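Colledance Prama 11 Frame Drum

The Prama 11 is a bendir-style frame drum made for players who work in small ensembles, accompany singers, or want a hand drum that records well at close range. It takes its name from the width of its head, which is 11 inches. The shell is bent ash, the head is natural goatskin, and two gut snares run across the back of the head to give the buzz that North African players expect from a bendir. Both snares can be slackened from a single knob on the shell, and with the snares off the drum behaves much more like a plain tar.

Sound

With the snares off, the low stroke near the center is round and fairly short. It doesn't boom the way a larger drum does, and it sits under a lute or a fiddle without covering the bottom strings. Finger strokes at the rim are clear and a little dry. With the snares on, the buzz follows every stroke, including light finger rolls, and carries well in a room without amplification.

The head is medium thickness. Thinner skins are brighter and speak faster but react more to the weather, and thick skins need a heavier hand than most frame drum players use. If you play mostly with split-hand technique, ask us for the thin head when you order. It costs the same and the drum is otherwise identical.

Tuning

The Prama 11 is tuned from the inside with five lugs that press a ring against the skin. Use the supplied hex key. Turn each lug a quarter turn at a time and work across the drum, never around it in a circle. The lugs don't show from the front and don't get in the way of the holding hand.

Skin changes pitch with the air. On a damp day the head will drop, and the lugs can bring it back up by a fair amount. Under stage lights or near a heater it will climb, so check the pitch again just before you play. When you put the drum away, back the lugs off to where they were before you raised them. A head left tight overnight in a heated room can split, and that isn't covered by the warranty.

Do not heat the skin with a hair dryer or hold it over a stove. A warm hand rubbed over the surface for a minute is enough to bring it up for one piece.

Holding the drum

There is a thumb hole in the shell with a leather lining. It is placed for the left hand, but the drum is symmetrical and can be turned over for left-handed players by moving the snare knob to the second hole, which is plugged at the factory. The shell edge is rounded on the playing side. Players who sit with the drum on the knee can order the Niltska strap, a woven cotton strap that clips to the shell and takes the weight off the holding hand.

Specifications

Head diameter: 11 inches
Shell: bent ash, oil finish
Head: goatskin, medium (thin on request)
Snares: two, gut, adjustable
Tuning: 5 internal lugs, hex key included
Finish: natural or dark walnut stain

What is in the box

The drum, the hex key, one spare snare, and an unpadded cotton bag. The bag keeps dust off and nothing more. For travel we recommend the Gagnon hard case, sold separately, which has room for the drum, a small tambourine and a folded music stand. Gagnon also makes a padded soft bag in this size, but the pocket on it presses against the head if you fill it, so leave the pocket empty or put the drum in back to front.

Recording notes

A small condenser microphone aimed at the edge of the head from a forearm's length away is a good starting point. Aimed at the center it picks up too much of the low stroke. If the snares are on, try a second microphone behind the drum and keep it low in the mix. A high-pass filter set at 80 Hz takes out handling noise and doesn't touch the body of the drum.

Price and ordering

The Prama 11 is 200 dollars in either finish. The strap and cases are priced on their own pages. Drums in the natural finish with the medium head normally ship from stock. The walnut stain and the thin head are made to order, and the next batch is planned for April. We take payment when the drum is ready to ship — not before.

Warranty and repairs

The shell and hardware are covered for 5 years. Heads and snares are wearing parts and are covered only for faults present when the drum arrives. Look the skin over when you unpack it. Small color marks and a visible spine line are normal in goatskin and don't affect the sound. A pinhole or a fold at the edge is a fault, and we will replace the head.

We fit new heads in our own workshop. Send the drum without the bag or strap, packed in a box with padding on all sides, and put a note inside with your name and order number. A reheaded drum needs to rest before it is tuned up, so allow extra time if you have a concert coming. The workshop is closed on Sunday.
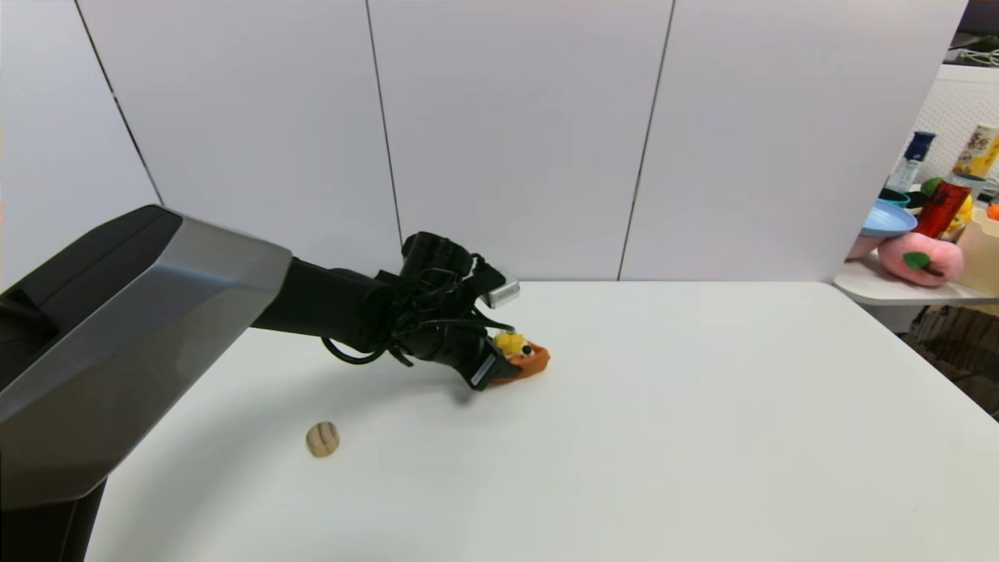 Replacement snares are sold in pairs. They fit the Prama 11 only — the larger Colledance bendirs take a longer gut with a different knot. To change one, turn the knob until both snares are fully slack, slip the old one off its peg, and loop the new one on with the knot facing the shell. Bring it up slowly and leave it overnight before setting the final tension.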